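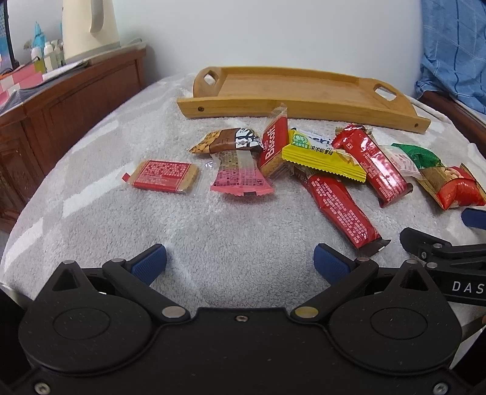

Platia Youth Brass – progress to the end of July

We have a band! At the last report we had a borrowed hall and a list of hopeful names. Now 31 young players turn up every week, and the Evbridge group has grown so fast that we split it into 2 sections, beginners at 4:30 and everyone else at 6.

Your grant paid for the used cornets and both tenor horns. The Skatovora workshop overhauled them for $600, valves included, and they play beautifully. Sheet music came in under budget – we'd like to move what's left over to mutes, if you agree.

Remzi Kocabaş has taken over the low brass and written us an arrangement of a wedding dance his grandfather used to play. The kids love it, especially the trombones, who finally get the tune. We played it at the Keskin summer concert to an audience of 54, and they clapped along in 9/8, more or less.

Still behind: the percussion. We have no timpani teacher yet, and the bass drum needs a new head before the fall term.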